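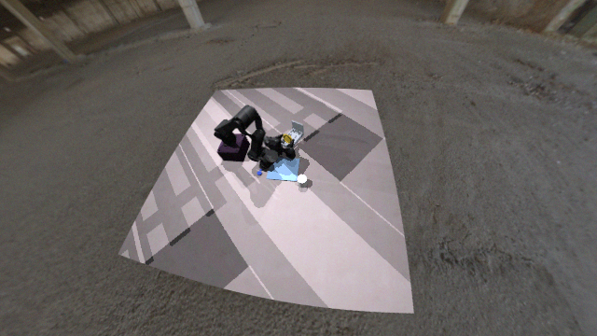
Date: Tue 11 October
Subject: Re: Marras quartet – parts and the slow movement

On the list, a member wrote:

> Has anyone played the second string quartet by Marras from the Clurka
> edition? Our group has the older Skerell parts, which are hard to read
> and have no rehearsal letters in the finale. I would also like to know
> what people do about the tempo in the slow movement. The score says
> quarter note = 60 but the only recording I own is a lot slower than
> that. We have a concert in January and need to order soon.

We played it last season from the Clurka parts, after a few years with the Skerell set. The notes are almost the same. Clurka has corrected the viola part in the first movement, where Skerell has a B natural in measure 33 against a B flat in the second violin. The manuscript has the flat in both. If you stay with your old parts, pencil that in.

Rehearsal letters are in all four movements now, and they match the score. The page turns are better for the violins. The cello still has a bad one in the finale, at measure 99, with only an eighth rest to do it in. Our cellist copied the next page and taped it on the right as a fold-out.

As for the slow movement, 60 works if you feel it in two long beats to the measure. We started slower, like your recording, and the second violin line fell apart, as those held notes are too long for one bow. At the marked speed you can take each one in a single bow and the mutes don't deaden the sound as much. The middle section can relax a little. There is no marking for it in either edition, but the writing gets thicker and the cello needs time to get up to the high G and back.

One more thing on the mutes. Clurka prints "senza sord." for the first violin two measures before the others. I took this for a mistake and wrote to them. They say it is in the manuscript and they left it alone. We tried it both ways and kept it as printed.

The recording you have may be the one on Jarkley. If so, they also leave out the repeat in the first movement – worth knowing if you are timing your program from it. With the repeat it makes for a long first half, so we put it after the intermission on its own.

The parts and score are sold separately. Order the score as well, you will want it for the finale.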